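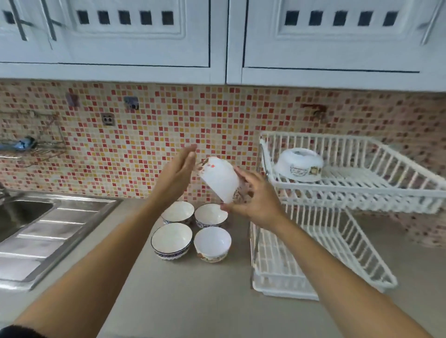

Shengli Xiong, Constanza Saavedra, Phyllis Lockwood and Stuart Hulme
Judholm Laboratory for Domestic Automation
Posted 2023-12-10

Figure 1. Bowl handling beside a kitchen sink. One bowl is held upside down over four others set upright on the counter.

3. Dishes as a Test of Household Readiness

3.1 Choice of task

Claims that machines are ready for household work usually rest on tasks with a clear start, a clear end and one object at a time. Putting dishes in order after washing has none of these features. We chose it as the main task of this study for that reason, and because it is done daily in most homes by people who give it little thought.

Figure 1 shows the kind of handling we mean. The right hand grips the rim of the bowl while the left is held open beside it. A two-tier rack stands to the right of the bowls and a sink with a ridged draining board to the left. The bowls share a general shape but differ in decoration: the held bowl matches only one of those on the counter, while the other three carry blue rims. A person asked to stack by set would be expected to use this cue. A planner that sorts by size alone would not.

3.2 Procedure

Each trial began with clean bowls placed on a counter next to a sink. The system was asked to pick up each bowl, turn it over if needed, and place it either in a rack or on a stack of the same pattern. We tested 2 control programs. The first, Bruleveo, plans each grasp from a stored model of the object. The second, Plelleo, was trained on recordings of people doing the same work and has no stored models. Both ran on the same arms, and neither was adjusted between kitchens.

The training set for Plelleo held 1,223 recordings. Test trials took place in 9 kitchens in and near Blackburn, none of which appeared in the training set. A trial was scored as complete only if every bowl ended in an allowed position with no help from the operator. Chipped or dropped bowls ended the trial.

3.3 Results and limits

Plelleo completed 76 percent of its trials. Bruleveo completed fewer, and most of its failures came at the turning step, when the fingers had to shift along the rim while the bowl was off the counter. Failures of Plelleo were spread more evenly. The most common was a placement against the side of the rack in which the bowl slid after release.

We do not regard the higher figure as evidence that the chore has been solved. In a home, a system that fails in one trial out of four must be watched, and a person who is watching could do the work instead. The time taken per bowl also remained well above that of an adult working at an easy pace. Cups, pans and cutlery were left out of the present tests and are treated separately in Section 5.

The authors thank Joanne Bainbridge for scoring the trials.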